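Gamus Round Plate in Orange
By Tunura - sold one at a time or as a set of 3

I started stocking these because I kept stealing the sample for my own lunch. It came in a box of plates and bowls we were trying out for the shop, and by the end of the week the rest of the box was still in its paper and the orange one was in my dish rack. So I ordered more, and then I ordered a lot more, and now it has its own page.

It's a round plate with a shallow raised rim, and it's orange. I mean really orange, all the way across, front and back. If you're hoping for a soft peachy thing that blends in with your beige dishes, this one will disappoint you (have a look at the Prokier line, they do a nice quiet sand color). If you want something that makes a plain table look like somebody cares about lunch, keep reading!

What I like about it

The rim, mostly. I've owned flat plates that let everything slide off the second you tip them on the way to the sink, and I've owned those deep pasta things that take up half the cupboard. The Gamus sits in between. There's enough of an edge to push your last few peas against, and you can still cut something on it without your knuckles hitting the side.

It's also a good size for the things I eat when I'm not really cooking. Toast and eggs. A sandwich and some chips. Leftovers, eaten standing up - I'm not proud of it. For a big roast dinner with all the trimmings I'd go up to the large Gamus, which is on its own page.

And I use it as a landing spot more than I expected to. Next to the stove for the spoon I've been stirring with, on the table for scraps and peelings, by the coffee things for wet teaspoons. Dark bits show up really clearly against the orange, so you can tell at a glance whether it's been wiped or not.

How it looks with other stuff

I get asked this a lot, so I'll just tell you what works in my kitchen. Silver flatware looks great on it, better than gold, which kind of disappears. Clear glass is good too. I keep my dry goods in the tall Gavrilă jars with the black lids and I love those next to the orange. White dishes are fine. Green is the brave choice and I'm all for it, orange and bright green together look like a fruit stand.
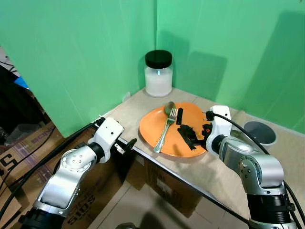 Flatware and jars

No flatware comes with the plate. I sell forks and spoons loose, so you can buy two of each if that's all you need, and they don't have to match. A regular fork and spoon will lie side by side on the plate with room left over for food, so you can carry the whole lot to the table in one hand.

The Gavrilă jar is sold separately as well. It's a clear cylinder with a screw-on lid, and it's tall enough that you'll want to measure your shelf first. I had one customer send back two because they wouldn't fit under her spice rack, and I felt bad for not putting the warning up sooner, so now it's up.

Looking after it

Dishwasher is fine, top or bottom rack. I've put mine through nearly 100 times and the color is the same as the one on the shelf. Tomato sauce will leave a faint shadow if you let it sit overnight, and a bit of baking soda on a damp cloth takes it off. Skip the steel wool, please. I tried it once and you can see exactly where.

Microwave is okay for warming things up. Oven is a no, and so is the broiler, even "just for a minute to melt the cheese."

They stack neatly. I've got six in a pile and they don't wobble, and the rim makes it easy to get a finger under the top one.

Buying them

You can get a single plate or the set of 3. The set works out cheaper per plate and it ships in one box with paper between each, so there's less rattling around. If you're buying for a cafe or a school kitchen, write to me before you order. I do a better price from 50 plates up, but I don't keep that many on hand and it takes a while to get them in.

The next delivery is due in October. If the color you want says sold out, hit the reminder button and you'll get one email when it's back, and then I'll leave you alone.

Returns are easy as long as the plate hasn't been used. Put it back in its paper, put the slip in the box and send it over. If one arrives chipped, keep it, take a quick photo and I'll mail you another.

Other colors

Orange is the one I have the most of. There's also a dark blue, and a yellow that's a little smaller because Tunura changed the mold partway through (the yellow will still stack on top of the orange, but don't put it underneath). I asked about a red and they're thinking about it.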